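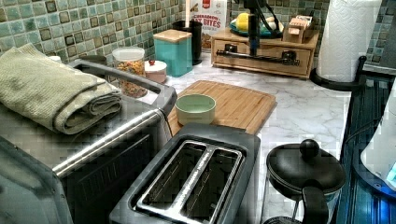
Faisal Abbasi asked whether the arm in the Dalondale kitchen cell has to be set up from scratch every time the worktop is rearranged. It doesn't. The base position and the wrist camera calibration stay as they are unless someone loosens a bolt. What does need doing again is the clearance check, and most of the answers on this page come back to that.

When do I run the clearance check?
At the start of a shift, after any change to the worktop, and after an emergency stop. Run it at the slow setting with the gripper open and empty. Keep one hand on the stop button for the whole pass. The check has 18 points and the pendant shows the number of the point it is moving to.

What counts as a change?
Anything added, taken away or turned round. Tall items matter most – paper towel holders, jars, the knob on a French press. A folded towel on top of an oven raises its height, and the arm's map won't know that until you rescan.

Can I leave the appliances plugged in?
Not during setup. Unplug them and keep the flexes behind the appliances, out of the arm's reach.

How do I know the wrist camera is seated properly?
Jog the arm over something with straight edges and look at the live view. Both gripper fingers should come into view in the same places as on the reference card taped inside the cabinet door. If one has moved, reseat the camera and tighten the clamp before you touch any settings. Some blur while the arm is travelling is normal. Blur when it has stopped means a loose clamp or a dirty lens.
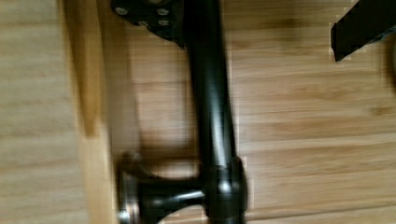 Answers by the Etine cell support desk
Last revised in August

Which screws do I check on the wrist and gripper?
The bracket screws first, then the finger screws. Use the 5 Nm driver from the Arneck kit and stop when it clicks. Mark each head with the paint pen so that the next person can see if it has turned. Don't put thread lock on the finger screws, as the fingers come off for cleaning.

The fingertips look rough. Do they need replacing?
Wipe them and look again with a torch. Crumbs and dried glue on the pads look like damage on the camera view. If the pad itself is torn, change both fingers as a pair and run the clearance check again.

Why does the gripper slip on round metal parts?
Usually the grip width was left at the setting for flat items. Pipes and tubes need the narrow profile, number 7 on the Tanoli controller. Pick up by the straight length and stay clear of joints and flanges, where the fingers can't close squarely.

Does it matter which surface the part is lying on?
Yes, for height. A part on a board sits higher than one on the stone, and a part that overhangs the edge of a board may tip when it is gripped. Teach the height on the surface you will be using.

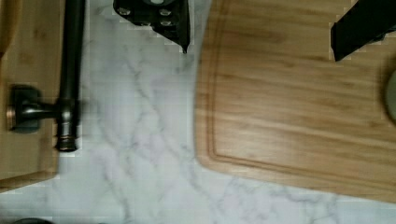

Cleaning and faults

What can I clean the gripper with?
A damp cloth and a little washing-up liquid. Dry it straight away. No sprays near the camera.

The controller shows fault 8. What now?
Fault 8 means a finger met something before it reached its target. Press stop, back the arm off by hand in free mode, and find out what it touched. Clear the fault only after that. If it comes back on the same point, leave the arm parked and ring the support desk.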